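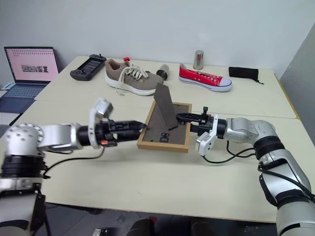 A wooden picture frame lies face down on the table, its stand raised at the back.

Frame drive passes the halfway mark at Tumham hall
Jun 17, 2018

If you have an old picture frame sitting in a closet, the folks at the Tumham community hall would dearly love to have it before the month is out. The hall's frame drive has now taken in more than half of the 200 frames it hopes to gather for the summer show, when family photographs lent by people from all over town will go up on the walls and along the windowsills of the big room.

The idea came from Esperanza Cifuentes, who put together a much smaller show in January with 40 photographs and was delighted (and a little worn out, she admits) by the number of neighbors who stopped her afterward to ask if theirs could be in the next one.

"People have the most wonderful pictures in shoeboxes," she said. "All they need is something to stand up in, and a bit of glass without a crack in it."

Plain wooden frames are the most useful, especially the kind with an easel back that can stand on a shelf or hang from a nail, whichever suits the spot. Loose hangers and wobbly stands are no trouble at all, as Cor Koster has offered to see to those, and he has a coffee can full of little screws and brackets saved up over the years for just this sort of job. Very large frames are harder to place, so please call the hall first if yours is wider than your arm is long!

Frames can be dropped off at the side door any weekday morning until 11, or left with Nilmini Jayawardena at the front desk during the evening classes. Please take out any photographs you want to keep, and put your name on the back in pencil if you would like the frame returned when the show comes down.

Anyone lending a photograph may bring up to 3, along with a few lines about who is in them and where they were taken.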